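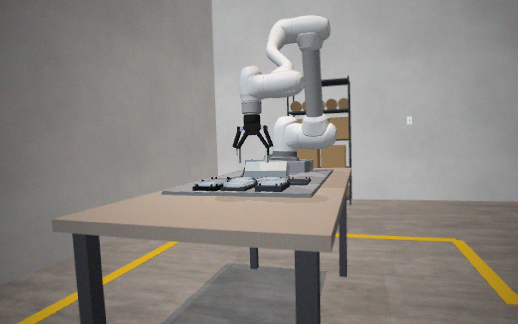

Why Your Elbow Only Bends One Way

Body Basics | Ages 7 to 11
Posted Saturday, January 18, 2020, by the Clallville Kids' Science Page

Try something for me. Stick your arm straight out in front of you with your palm up, and touch your shoulder with your fingers. Easy, right? Now put it straight out again and try to bend your elbow the other way, down toward the floor. Nope! (Please don't push on it. It's not going to go, and you'll only hurt yourself.)

I used to wonder about this a lot when I was in second grade. I thought my elbow was being stubborn. What it's doing is acting like a door.

Hinges

Go find a door and swing it. It opens and it closes, and that's all it does. It can't tip up toward the ceiling or spin like a pinwheel. The metal part on the side, the hinge, lets it move along one path. Your elbow has a hinge joint, and so do your knees and the middle parts of your fingers.

A joint is any place where two bones meet. You have more than 200 bones in your body, so you can imagine there are lots of meeting places! Some of them hardly move at all. The bones on the top of your skull fit together in wiggly lines, like puzzle pieces, and in a grown-up they stay put.

Balls and sockets

Now swing your whole arm in a big circle. Go on, knock over a cushion if you have to. Your shoulder isn't a hinge. The top of your arm bone is round like a ball, and it sits in a shallow cup on your shoulder blade. A ball in a cup can roll in almost any direction, and that's how you can throw, swim, scratch your back and wave at the bus.

Your hips work this way too, but the cup is a lot deeper. That makes your hip steadier than your shoulder, which is good news for anybody who likes jumping off the porch steps.

The twisty one

My favorite joint is the one most kids have never heard of. Hold your elbow against your side and turn your palm up, then down, then up again. Feel your forearm with your other hand while you do it. There are two bones in there, side by side, and when you turn your palm down one of them rolls across the other. You use this every time you turn a doorknob or pour out the last of the cereal. It's called a pivot joint. You have another one at the top of your neck for shaking your head no at broccoli.

What keeps it all from squeaking?

The ends of the bones are covered in something smooth and rubbery called cartilage. It's the same kind of stuff you can feel in the tip of your nose. Lots of your joints also have a slippery liquid inside, a bit like raw egg white. Yuck, but very handy! Tough bands called ligaments hold one bone to the next.

Try it at home: the stiff arm snack

You'll need a cardboard tube, some tape, a grown-up and a few crackers.

1. Ask your grown-up to slit the tube down one side, wrap it around your elbow and tape it shut. Snug, but not tight.
2. Put a cracker on the table and pick it up.
3. Try to get it to your mouth.

I did this in December and ended up with crumbs in my hair. Take the tube off and try again, and pay attention to how many joints join in.

Back to top
© 2020 Clallville Kids' Science Page. Questions? Ask a grown-up to help you write to us.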